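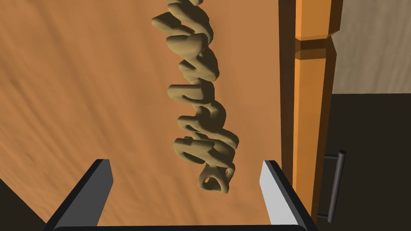 Hakus gripper kit in simulation — fingers stop short of soft items

Running the Clalodell sim pack with the 2-finger Hakus kit. On long twisted items the fingers line up on each side, then the close command times out after 40 seconds. Error 753. Is the kit worth keeping?
Yaw Tsikata

Braser
753 is a contact timeout. Raise the solver substeps to 5 and retest. The kit is fine on rigid parts; the stock soft-body settings are poor.

Issahaku
Same error in December. Got a refund.

Yaw Tsikata
Substeps at 5 cleared the error — keeping it for now.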